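Ticket 3000 — Clorkel-Planer: Greifpose springt bei glänzendem Untergrund
Status: in Beobachtung
Komponente: Perzeption / Greifplanung
Gemeldet von: Vibeke Blöndal
Bearbeiter: Preben Nørgaard

Blöndal:
Seit dem Update im Oktober liefert die Posenschätzung für den Pfannenstiel abwechselnd zwei Ergebnisse. Eins stimmt, das andere ist um 90 Grad um die Hochachse gedreht. Der Planer nimmt beide mit derselben Begeisterung entgegen und rechnet dann brav eine Bahn, die quer zum Stiel greifen würde. Konfidenz in beiden Fällen hoch. Log hängt an, Zeilen mit "pose_flip" beachten.

Nørgaard:
Kann ich hier in Oltau mit der Aufzeichnung nicht nachstellen. Bitte Unterlage, Belichtungszeit und Version von Lumanlan nachreichen. Und bitte nicht wieder "die aktuelle".

Blöndal:
Lumanlan ist der Stand vom Freitag, Belichtung steht auf Automatik. Unterlage ist die Folie mit Marmormuster, die glänzende. Mit der matten grauen tritt der Fehler nicht auf, aber der Kunde kocht nun einmal nicht auf matter grauer Folie.

Nørgaard:
Automatik, aha. Die Regelung sieht den Reflex auf der Folie, dunkelt ab, und vom schwarzen Stiel bleibt in der Tiefenkarte ein Loch mit Rand. Den Rand hält die Segmentierung für den Stiel. Welche Seite vom Rand, entscheidet sie offenbar nach Laune.
Bitte der Reihe nach:
1. Belichtung fest auf 55 setzen.
2. In der Ekley-Konfiguration "fill_holes" ausschalten.
3. Szene neu einlesen, Pfanne und Schale liegen lassen.
4. Greifen, Greifer zu lassen, Zustand speichern. 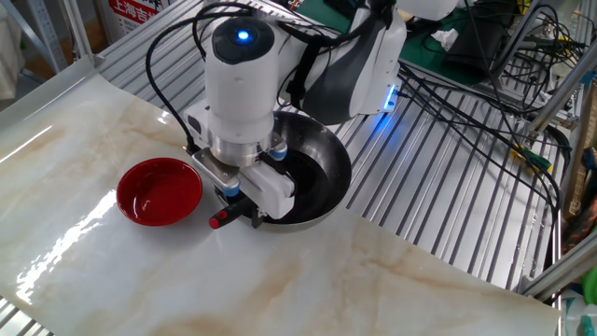
Blöndal:
Punkt 1 bis 4 erledigt. Die Pose kommt jetzt längs zum Stiel heraus, und zwar bei jedem Einlesen. Dafür meldet die Kollisionsprüfung neuerdings die rote Schale als Hindernis mit einer Höhe, bei der man darin duschen könnte. Ich vermute, der Lichtfleck im Inneren wird als Geometrie gelesen.

Nørgaard:
Richtig vermutet. Ohne "fill_holes" läuft der Ausreißerfilter vor dem Glätten statt danach. Das steht auch so in der Dokumentation — in einer Fußnote, die ich selbst geschrieben und dann vergessen habe. Patch liegt im Zweig "ekley-104", bitte nur den Filter übernehmen und die Finger vom Rest lassen.

Blöndal:
Filter übernommen. Schale hat wieder Schalenhöhe. Planungszeit liegt jetzt bei über 90 Millisekunden, vorher war es weniger. Stört mich nicht, steht aber hiermit im Ticket, damit es im Januar keiner als neuen Fehler meldet.

Nørgaard:
Notiert. Feste Belichtung wird Vorgabe für alle Zellen mit glänzender Unterlage. Den gedrehten Fall fange ich zusätzlich im Planer ab: Springt die Pose zwischen zwei Einlesungen um mehr als die Toleranz, wird verworfen und neu gemessen. Ticket bleibt offen, bis der Dauertest durch ist.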